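4. Sink and worktop care

This section covers daily and periodic care of the steel sink and the granite worktop supplied with Bremance kitchens. For the tap cartridge and the waste trap, see section 5.

4.1 Daily cleaning

1. Take everything out of the bowl, including sponges and bottles.
2. Rinse the bowl with warm water to clear food and grit.
3. Put a little washing-up liquid on a soft sponge and wipe the walls first, then the floor of the bowl. On brushed steel, work along the grain.
4. Rinse again. Run the water for a few seconds after the suds have gone.
5. Dry the bowl and the tap with a cloth. In hard water areas, dry behind the tap base as well.

Note: Light scratches on the floor of the bowl are normal in a new sink. They blend into an even finish over the first few months.

CAUTION: Do not use bleach, silver dip or wire wool on the bowl. Chlorine left to stand will pit the steel, and this is not covered by the guarantee.

4.2 Worktop around the sink

1. Move the dish rack, the chopping boards and anything else that stands on the granite. Lift them; do not drag.
2. Wipe the surface with a damp cloth and a drop of mild soap. Start at the wall and work towards the front edge.
3. Wipe off all soap with a second cloth and clean water.
4. Dry the granite fully before putting anything back. Stand wooden boards on edge until they are dry underneath.

Water that collects under a rack will leave a white ring on sealed stone. Empty the tray beneath the rack, if yours has one, at the end of each day. Keep the rack back against the wall, with the plates upright, so that the granite next to the bowl can be wiped without unloading it.

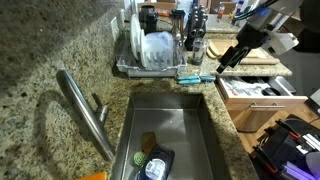 4.3 Limescale

1. Mix one part white vinegar with four parts water.
2. Lay a cloth soaked in the mixture over the marks inside the bowl. Leave for 2 minutes.
3. Rub gently, rinse well and dry.

CAUTION: Keep vinegar off the granite. If any is spilt, rinse it away at once.

4.4 Resealing the granite

Reseal once a year, or sooner if drops of water darken the stone. Use Trundberg Stone Sealer (300 ml bottle, enough for one standard run). Leave the worktop clean and dry overnight before you start, and follow the times on the label. Keep the surface clear until the sealer has cured.

Replacement sealer and cloths can be ordered from the Ukbridge spares desk. Quote the 11-digit number on your guarantee card.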